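Workshop notes: knob turner, second version

The knob turner on the back bench has been rebuilt since the July newsletter. For those who missed the first round, the project is a single-axis rotary actuator on a small arm, built in the shared workshop at Plekinton, intended to set the dial on a countertop cooking pot without modifying the pot. Anqi Wan did the mechanical work and most of the firmware. I did the wiring and the test log.

The first version used a direct-drive hobby servo with a rubber cup pressed against the knob. It slipped. Over 152 logged turns it stopped short of the target function 11 times, always in the same direction. Raising the contact force helped with the slip but pushed the pot backward across the bench, and the next turn then started off axis.

Version two replaces the cup with a printed two-jaw fork that straddles the grip of the knob. The fork floats on a short spring, with 3 mm of travel, so the arm can approach slightly off center and still seat. The servo has been replaced by a Jetard geared stepper driven from a Hajji board. Torque is limited in firmware by current. We set the limit at 300 mA, which turns the knob through its detents and stalls before it can shift the pot.

Position comes from a camera clamped to the bench edge. The code fits an ellipse to the bright bezel around the control panel and takes the center of that as a first guess for the knob. A second pass looks for the ridge across the knob and reports its angle.
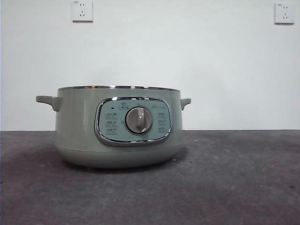
The ellipse fit is sensitive to reflections. With the overhead lights on, the chrome gives two strong arcs, and the older code sometimes locked onto the inner one. Anqi now fits both and keeps the larger, which has held up so far. The small icons on either side of the knob are not used for detection. They are too low in contrast at this distance, so each function is stored as a fixed angle from a taught zero.

Two jobs remain. The fork needs a softer lining, probably a strip of Fadon foam, and the stall detection should report an error to the arm instead of only cutting the current. The print files and firmware are in the workshop's shared folder under "knob". The bench is booked for this on Tuesday from 7 p.m. Bring a laptop if you want to work on the stall code.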